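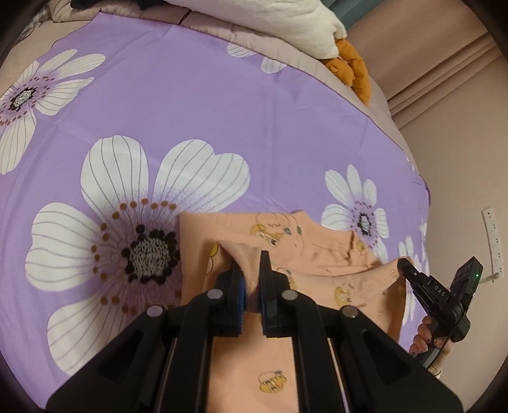 Clurkow bedroom set: left gripper holding a fold of the peach garment, right gripper standing by.

Clurkow Folding, known issues

Read this before you train on anything. The dataset is 678 episodes of garment folding on beds, recorded with a pair of hand-held grippers. Nearly all of it is fine. The rest is why this file is longer than the loading script.

Issue 1: jaw width drift (left gripper)

The left gripper's width reading slips during long sessions. The encoder zero moves a little every time the jaws close hard on thick fabric, and fleece is thick fabric. By the end of a bad session the log claims the jaws are 9 mm apart while they are shut tight on a pajama top. A policy trained on those numbers learns to approach a sleeve, stop short, and fold the air above it with great confidence. Ours did this for a week before Vasanthi Kamath plotted the widths and went very quiet.

Affected: every episode in sessions 2 and 7. They carry the flag width_suspect = true. The right gripper is not affected and has been insufferable about it.

What to do: drop the flagged episodes, or use the images and poses and ignore the width channel. We tried fixing the drift with a linear correction. Please don't try it again. The slip comes in jumps, and the corrected curve looks lovely and is wrong.

Issue 2: double grabs

On soft bedding the fingers sometimes pick up the sheet along with the garment. The garment then folds, the sheet folds with it, and the success label says success. Lavanya Amin relabeled the ones she could find by eye. These are marked double_grab. Patterned sheets were easier to check than plain ones, so expect more misses on plain bedding.

Issue 3: tracking loss

Fast lifts that bring fabric up close to the lens can make the pose jump. If a gripper appears to teleport through the mattress, it did not. Filter on pose_ok.

Safety note

If you replay trajectories on a real arm, turn on force limits first. With a bad width reading, the controller keeps squeezing to reach a number it will never reach. Our Kaneck arm did this to its own finger pads and then to a mounting bracket. No people were hurt - the bracket was the only casualty with a part number.

Changes

May 10, 2022: added width_suspect, rewrote Issue 1, removed the sentence calling the widths "reliable."

Planned for September: sessions 2 and 7 recorded again, with a zero check before every episode.

Found something else? Open an issue with the episode ID and a plot. Send width questions to Vasanthi and label questions to Lavanya.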